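Care and Storage of Fishing Tackle at Home
Drendard Anglers' Education Office

Most tackle fails in storage. Line weakens on the spool, hooks rust in closed trays, and reels seize after a winter on a damp shelf. The following guidance is issued to members each March and applies to both freshwater and saltwater equipment.

Reels

Rinse the outside of the reel under a light flow of lukewarm tap water after every trip to salt or brackish water. Tighten the drag before rinsing and loosen it fully before storage. Do not use a pressure nozzle, as it drives grit past the seals. Dry the reel with a cotton cloth and leave it on a towel overnight with the handle folded out.

Apply one drop of light reel oil to the handle knob, the line roller and the bail hinges. Grease belongs on the main gear only. Members who do not wish to open a reel may bring it to the bench at the Condcombe branch, where Emiliano Painemal accepts service work until 4 p.m.

Line

Monofilament should be replaced every season. Braided line may be reversed on the spool after 2 seasons so that the unused portion comes to the top. A spool that holds 300 yards does not need to be filled with new braid; 200 yards over a monofilament backing is sufficient for most river fishing. Stop winding when the line is an eighth of an inch below the lip.

Keep line away from windows, heaters and insect repellent. Repellents containing DEET will soften many plastics, including line, lure bodies and the lids of tackle trays.

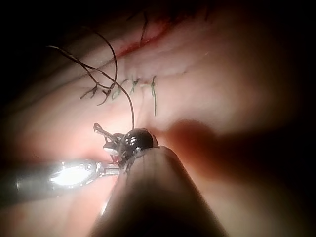
Hooks and Lures

Wipe hooks dry before returning them to the tray. A used hook should never be placed in a compartment with new ones, as rust spreads quickly in a closed box. Leave the lid open on the workbench for one night after each trip.

Test each point by drawing it lightly across a thumbnail. A sharp hook catches; a dull hook slides. Sharpen with a fine file, working from the bend toward the point, and discard any hook that needs more than a few strokes. Soft plastic baits should remain in their original bags. Different colors stored together will bleed, and some formulas will melt a hard plastic tray.

Rods

Wash cork grips with dish soap and a soft sponge. Light staining can be removed with 300-grit sandpaper, used sparingly. Run a cotton swab around the inside of each guide; torn fibers indicate a cracked ring. Store rods upright or on a horizontal rack with support at several points, and keep them out of cloth sleeves until fully dry.

Questions about this page may be directed to Loubna El Sherbiny at the Education Office. Replacement guide rings are available at the Condcombe branch counter.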